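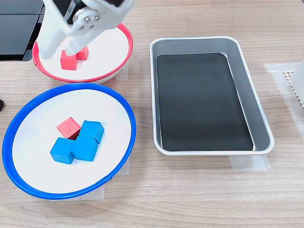
Figure 4. Red-rimmed plate on a wooden tabletop.

4. Finishing a wooden tabletop with Vavix Oil

4.1 Before you start
Work in a ventilated room. Do not apply the oil below 40 °F.

CAUTION: Rags soaked in oil can catch fire without a flame. Lay them flat outdoors to dry, or store them under water in a closed metal can.

4.2 Preparing the surface
1. Clear the table and wipe it with a damp cloth. Let it dry overnight.
2. Sand along the grain by hand. Do not use a power sander on edges or corners.
3. Remove all dust with the Fosten tack cloth.

4.3 Applying the oil
1. Shake the can for some 5 minutes.
2. Pour a small amount onto a lint-free cloth and spread it along the grain.
3. Wait 7 minutes, then wipe off everything that has not soaked in. Oil left standing turns sticky.
4. Let the coat dry overnight and apply a second coat in the same way.

Note: End grain takes up more oil. Coat it again while it is still wet.

4.4 Curing
The finish reaches full hardness after 7 days. Until then, keep water off the surface and do not cover it with a tablecloth. Plates and trays can be set down once the cure is complete. Lift them to move them; sliding leaves dull tracks across the grain.

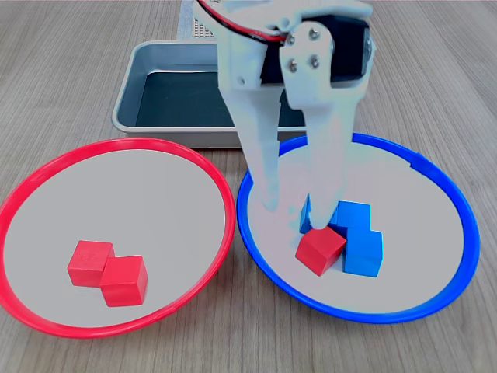
Figure 5. Plates and metal tray on a light wooden tabletop.

4.5 Routine care
1. Wipe up spills right away.
2. Wash with mild soap only. Do not use ammonia or scouring pads.
3. Re-oil each July, or when water no longer beads.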